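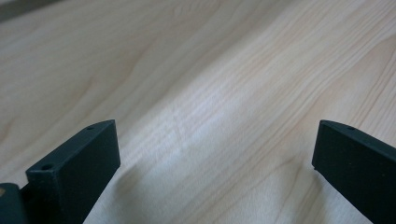 Visit report: Clirkix table works, Skarkasstead

The Clirkix works at Skarkasstead opens its doors to the trade each October. I went through on the morning tour, which started at 8:30 and covered timber storage, panel glue-up, sanding, finishing and final inspection. The upholstery shed next door was not part of the visit. Kiros Degefa, who runs the finishing line, took our group.

Timber store

Boards arrive kiln-dried and are held in stick for a further 30 days before they are cut. Moisture content is checked with a pin meter at both ends and in the middle of each board. Anything outside the limit goes back on the rack with a chalk mark. The store is kept closed during the day and the doors are opened only for the forklift, so we looked in from the side entrance.

Degefa sorts for colour as well as for moisture. The pale stock is used for the Rorneo dining table, which is the works' main product, and the darker boards go to bench seats and legs. He does not bleach or stain to even things up. A customer who orders a Rorneo gets whatever range of cream and honey the boards happened to have, and the order form says so.

Grain layout

Before glue-up the boards for each top are laid out dry on trestles and shuffled. Flat-sawn faces give the wide bands and long loops. Closer to the quarter, the lines run fine and nearly parallel. The layout hand tries to put these side by side so that one fades into the other across the joint, and turns boards end for end until the curves agree. This took longer than I expected. One top was rearranged while we stood there and was still not settled when we moved on.

I asked whether the layout was ever done from photographs on a screen. It was tried and dropped. Degefa's view is that the screen was slower for a hand who already knew the boards.

Glue-up and sanding

Tops are pressed at 940 mm finished width, with the leaves made to match. Clamping time depends on the temperature in the shed and is written on a card at each press. After the press the tops are planed, then put through a wide-belt sander in stages, and finished by hand along the grain. The extraction is good. I ran a finger along the sill behind the sander and it came up nearly clean.

The hand sanding is done under a low lamp set to one side. Cross-grain scratches are easy to miss from directly overhead and show up quickly in raking light.

Finishing

The finish is a clear satin lacquer, applied in 2 coats with a light sand between them. Satin was chosen over matte after returns on an earlier matte range, which marked too easily in use. The cost is some reflection. Near a window a satin top shows a broad whitish band that shifts as you walk past it, and the colour of the timber drops out along that band. Shigeru Ikeda, a retailer in our group, said customers who first see a table in a bright showroom sometimes take this for a fault in the coating. He now shows samples twice, once by the window and once at the back of the shop. I intend to do the same.

Cured tops are left flat and bare on the bench for inspection. Nothing is allowed on them, including the paperwork, which hangs from a hook under the bench. The inspector looks along the surface from both ends, then wipes it with a dry cloth and looks again. First-pass acceptance last quarter was 98 per cent. Rejected tops are sanded back and recoated unless the fault is in a joint, in which case they are cut down for shelves.

Packing

Packing was the weakest part of the tour. The tops go out in foam sheet and a cardboard sleeve, with corner blocks, and I would have liked to see a stiffer edge on the long side. Degefa said a new sleeve from Yokoyama was on trial and that freight damage was mostly to legs.

Practical notes

Closed shoes are required and hearing protection is handed out at the door. Parking is on the gravel behind the timber store - follow the signs, as the front gate is for trucks only. Tea is provided in the lunch room afterwards. Offcuts were for sale by the bag and I brought one home for finish tests.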